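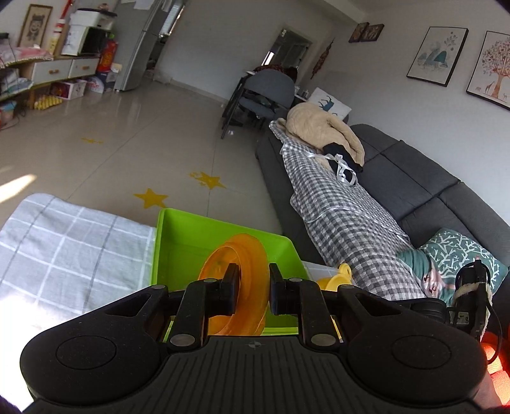
A translucent orange piece held between the finger pads, with the green bin behind it.

Fistedwood Manipulation Group
1/ We are sharing results from Mikell, our study of how to mark the start and end of a grasp in video recorded from a hand-held gripper. The thread covers the question, the recording procedure, the labeling method, the main result, and the cases where the method failed.

2/ The question is a narrow one. When a person picks up a toy with a hand-held gripper and drops it in a box, at which video frame does the grasp begin, and at which frame does it end? A robot trained on the recording depends on both answers.

3/ Until this fall our labels were made entirely by hand. A labeler stepped through each recording and marked two frames: first firm contact, and release. The work is slow, and two labelers given the same recording often choose different frames, above all when the object is soft.

4/ Much of the disagreement comes from wording. "First contact" was read by some labelers as the moment either finger touched the object. Others waited until both fingers were touching. Our older guide allowed both readings, and we withdrew it in September.

5/ The new guide uses one definition. A grasp begins at the first frame in which both finger pads touch the object and the object stops moving relative to the pads. It ends at the first frame in which either pad is clear of the object.

6/ A push is labeled as a push. If one finger slides a toy across the cloth and the other finger never arrives, there is no grasp in that stretch of video, however close the attempt looked.
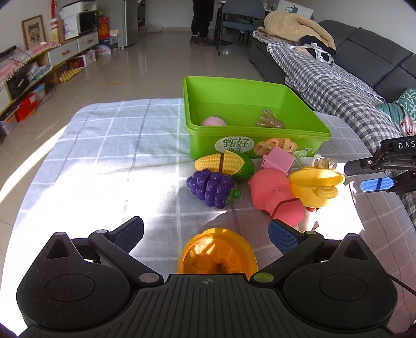

Posted by Fistedwood Manipulation Group, Furkdale · 26 November 2018

7/ Mikell recordings are made in lived-in rooms. Toy food is a large share of the object set: corn cobs, grape bunches, cut fruit. These objects have thin stems, flat cut faces, and seams, and each of those features changes how two pads settle on the surface.

8/ Household light is left as we find it. Direct sun on a tablecloth produces hard shadows from the fingers, and a shadow meeting an object can look very much like a finger meeting an object. We wanted those recordings in the test set, so we put them there.

9/ The full set for this study is 346 recordings. Each one covers a single object, from the approach to the release. Recordings in which the operator gave up and reached for a different object were kept and tagged as abandoned.

10/ We held back 100 recordings for testing. They were chosen before any labeling began, and the team that tuned the method had no access to them until the settings were fixed.

11/ The labeling method is called Nam. It takes two signals: the distance between the finger pads, and a measure of how much the small patch of video between the pads changes from one frame to the next.

12/ The idea is simple enough to state in a sentence. While the fingers are closing on empty air, the patch between them keeps changing as the background slides past. Once an object is held, the object moves with the gripper, and the patch goes still.

13/ Nam looks for the point where the pads stop closing and the patch goes still within the same short window. It proposes that frame as the start of the grasp. Release is found the same way in reverse: the pads begin to open and the patch begins to change.

14/ A person then reviews each proposal and may accept it, move it, or reject it. The reviewer sees the video at normal speed first and frame by frame second. We found that reviewers who began frame by frame tended to accept whatever frame they were shown.

15/ Each test recording was also labeled by hand under the new guide, by labelers who did not see Nam's proposals. Where the hand labelers differed, they met and agreed on a single frame. That agreed frame served as our reference.

16/ A proposal counted as correct if both of its marks, start and end, fell within 2 frames of the reference. A recording with one good mark and one bad mark counted as a miss. We chose the stricter rule on purpose — a robot that closes on time and opens early still drops the toy.

17/ Result: Nam was correct on 82 of the 100 test recordings before any human review. Our earlier method, which used the distance between the pads alone, did noticeably worse on the same recordings and was especially weak on soft objects.

18/ The remaining recordings deserve as much attention as the correct ones, and the next several posts are about them. Soft, see-through toys account for the largest group of misses. A squishy hand-shaped toy keeps deforming after both pads touch it, so the fingers go on closing well past the point our guide calls the start.

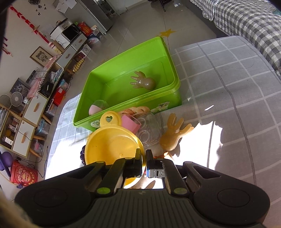

With a rigid object, the pads stop when they meet it. With a soft one there is no clear stop, and Nam marks the start late. The background also shows through a translucent toy, and the patch between the pads keeps changing even when the toy is firmly held.

19/ The second group of misses involves clutter. When several objects lie against one another, the gripper can take hold of one and drag its neighbor along for a short distance. The patch goes still, then changes as the neighbor falls away, and Nam reads that change as a release.

20/ The third group is small and has to do with bowls, cups, and trays. An operator may hook one finger inside the rim and close the other against the outside. The patch between the pads then shows mostly the wall of the bowl, seen edge-on, and gives the method very little to work with.

21/ We tried a fix for the first group. Instead of waiting for the pads to stop, the revised version watches for the moment they slow down. It recovered several of the soft-toy cases, and it also broke several rigid cases in which the operator had slowed down to aim. We have left it out of the release.

22/ For the second group we have no fix at present. A longer window would smooth over the false release, but it would also hide real fumbles, and fumbles are among the most useful events in the set.

23/ On labeling time: human review of Nam's proposals was faster than labeling from the start, for every reviewer who took part. The gain was largest on rigid toys. On soft toys some reviewers discarded the proposal and began again, and for those recordings there was no gain.

24/ On training: we trained one pick-and-place policy on the old hand labels and one on the reviewed Nam labels, with everything else held equal. The second policy opened its fingers early less often. We consider this an encouraging sign and no more than that. The comparison was run on one robot in one room at Furkdale.

25/ Groups who wish to try the procedure on their own recordings may find the steps below useful. They assume a hand-held gripper with a wrist-mounted camera and some record of finger opening, either from a sensor or estimated from the video.

Step 1. Check the view. Both finger pads should be visible through the full range of motion, from wide open to fully closed. If a pad leaves the picture when the gripper opens, the release mark will be unreliable.

Step 2. Set the patch. Place it between the pads at their closed position, and keep it small. A patch that takes in part of a finger will report motion every time the finger moves.

Step 3. Record a few closings on empty air in the same room and the same light. Use them to set the level of change that Nam should treat as "moving." Repeat this whenever the light changes. Morning settings did not carry over to the afternoon in any of our sunny rooms.

Step 4. Mix the objects. Put hard and soft toys, clear and solid ones, near each other within reach of an open box, and let them touch. A neat row of well-spaced objects will give you a better score than the method deserves.

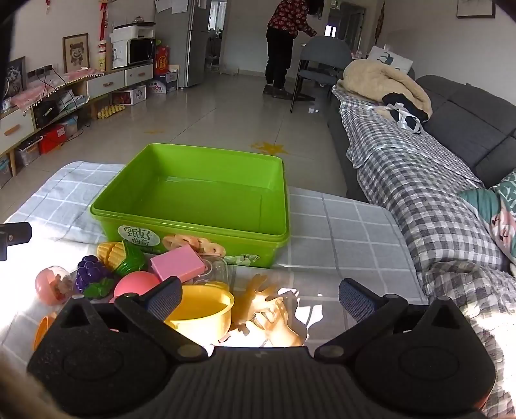

Step 5. Run Nam and keep the raw proposals in a separate file. Do not overwrite them with the reviewed labels. We made that mistake early in the project and had to run part of the set again to recover the numbers.

Step 6. Review at normal speed, then frame by frame. Record whether each proposal was accepted, moved, or rejected, and for moved marks record the direction. A run of marks all moved earlier usually points to soft objects.

Step 7. Hand-label a held-back portion without looking at the proposals. Report the rate at which both marks are correct, along with the tolerance used. Scores given without a tolerance cannot be compared.

26/ The labeling guide, the reference marks for the test recordings, and the Nam settings used in this study are available on request through the Fistedwood group page. The recordings themselves come from private homes and will be shared only under a signed data agreement.

27/ We would welcome reports from groups working with cloth, bags, or food packaging. Our object set has very few of these, and we expect the definition of a firm grasp in post 5 will need to be rewritten for them.

28/ Correction to post 15: labelers who differed on a recording met in pairs. Where a pair could not agree, a third labeler chose between the two frames. The written guide has the correct description.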